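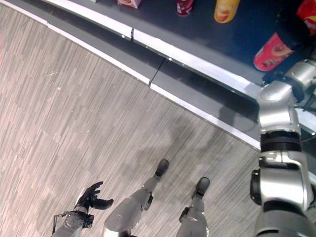
By the Herkine Courier newsdesk
Published September 2, 2018

The Gunnlaugsson grocery shop on the main street in Herkine will extend its opening hours from the middle of this month, after customers asked for a later closing time on working days.

The shop currently shuts at 6pm, before the last bus from Tarosum gets in. Under the new hours it will stay open until 8pm. Weekend hours will not change.

A notice put up by the tills says the decision follows a survey that ran at the shop and on the parish website from February. The survey drew 729 replies. Most of those who filled it in said they worked outside the village and did the bulk of their shopping in Tarosum on the way home.

The later hours will be tried for 20 weeks. The company says it will then look at takings and decide whether to keep them.

It is taking on 3 part-time staff to cover the evenings. Application forms can be picked up at the shop, and no experience in retail is needed.

Herkine has had one grocery shop since the Zostero store by the church closed. That building has stood vacant since then and has planning consent for two flats, although work has yet to start. The nearest supermarket is a 20-minute drive away.

The parish council discussed the change at its last meeting and raised no objection. Two residents of the lane behind the shop had written to ask about noise from deliveries. The council was told that lorries would go on arriving in the morning, as they do at present, and that the rear yard would be locked at 6pm.

The parcel counter will keep its present hours and will close at 5.30pm. Prescriptions left at the shop for collection can be picked up until the new closing time.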